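Serkier Bench Pair – Two-Arm Kit for Teaching and Small Workshops

Product code: SBP-2
Sold by: Rastlow
Availability: to order, shipped in 2 boxes
Demonstration: Tuesday sessions at the Grastmont showroom

Overview

The Serkier Bench Pair is a set of two small servo arms which mount on one common rail. It is made for schools, colleges and small workshops that want to try handling work on a normal table. You do not need a safety cage or compressed air. The rail is placed at the table edge and the arms reach forward over the surface.

We sell this kit since March, and most of the questions we receive are the same: can it hold soft things? Boxes and blocks are easy to show, but many customers have cables, hoses and cords on their benches. For this reason we changed our open day programme at Grastmont, and the cable table is now the longest part of it.

What you see at the open day

The visit begins at the cable table. Visitors can stand on the long side and watch the gripper at its work, and the screen beside the table displays the view from the wrist camera. Please ask our staff if you wish to have a lift repeated. They are glad to do it, and they will also explain how the grip force is set.

Cables are a difficult material for a small arm. They bend, they roll on the wood and they lie over each other, so the jaws must come down in the right place and close without pulling the neighbours along. We use ordinary cables of different thickness and colour, not special samples.
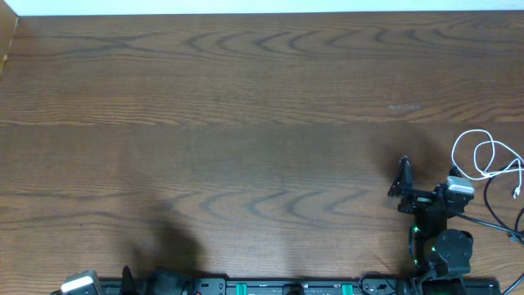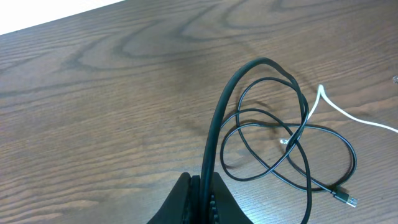
Cable table, Grastmont open day. First picture: an arm on the shared rail, with the white cable beside it. Second picture: wrist camera view, thick black cable held in the jaws.

After the cable table there is a short talk about programming, and then visitors may guide an arm themselves. Two persons can try at the same time, one on each arm. You are welcome to bring your own parts, provided they are clean and have no sharp edges.

What is in the kit

2 servo arms with grippers
1 mounting rail
4 table clamps
1 wrist camera with bracket
Power supply and cable set
Printed guide in English and French

Main details

Rail length: 100 cm
Table thickness for clamps: up to 74 mm
Colour: black, with some white housings
Spare gripper fingers: sold separately, see the Mustonen finger set

Before you order

Please measure your table first. The rail needs a straight edge and the clamps need a flat underside. On round or very light tables the kit will move when both arms work together – we do not recommend this.

Consider also the lighting. A lamp directly behind the arms throws their shadows on the work, and this makes it harder to judge the distance on the camera view. A soft light from the side or from the ceiling gives a better result.

The Mustonen finger set fits without tools. It is a good choice if you handle mostly thin wires. For thicker cables and hoses the standard fingers are sufficient.

Booking a visit

The open day is free of charge but places are limited. Write to the Rastlow sales desk with your preferred month and the number of visitors in your group. School groups should mention the age of the students, so that we can prepare the right programme. Parking is behind the building, and the showroom entrance is at street level.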